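Upholstered Seating, Common Room, Ground Floor

Gallery 3 of 7 – Eltitbridge house furniture record
Compiled by Tuva Magnusson, January 2021

The pages in this set cover the soft seating at Eltitbridge. Each chair has a card in the house register giving its cover fabric, the type of seam and the date of the last cleaning. Anyone ordering replacement fabric should work from the card and a physical swatch, as screen colors vary.

Cover numbers in the register begin with the letter of the room, followed by the number of the chair. The common room is C. Chairs that have been moved between rooms keep the number they were first given, which explains the gaps in the sequence.

C-9. Gray cover, heather weave, off-white fleck. Fabric tab stitched into the edge. Navy neighbor with white zigzag stitching along the curve.
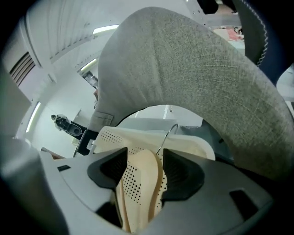 Notes on the gray fabric

Listed on the card as Levik, shade 37. The weave is open enough to hold dust, and a brush attachment on low suction gives a better result than a damp cloth. Water marks show on the lighter threads and take a second pass to remove. Do not trim the sewn tab. It is caught into the seam, and cutting it flush can start the seam running.

Pilling is recorded in three grades. C-9 was entered as grade one at the last inspection, on the front edge of the seat only.

Notes on the navy fabric

Listed as Drarkia, no shade number. The zigzag is a surface stitch and carries no load. Loose ends should be drawn through to the back with a needle and knotted there. Rajitha Miah keeps white thread of the right weight in the sewing drawer, along with the curved needles.

The dark cover shows lint more readily than the gray one. It does not show pressure marks to the same degree.

C-9 and the navy chair, side by side. Rounded back on the gray, tall curved back on the navy. Green floor.

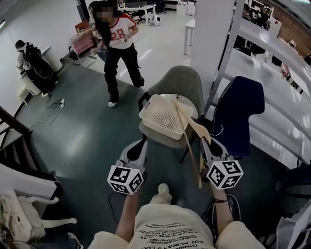
Seat wear at Eltitbridge comes from two sources: people and storage. The second is the harder one to control, as a chair at a convenient height gets used as a shelf. Rigid items with small contact points leave the clearest marks, and a plastic basket such as the cream one on the gray seat should be lifted clear when it is moved – dragging it will pull threads in an open weave. Lift, set down on a hard surface, then brush the seat in one direction.

The Seneviratne chairs from the upstairs landing are in Gallery 4. Their covers are removable and are recorded front and back. The next inspection of all C numbers is set for April, and corrections to the cards should reach Tuva before then.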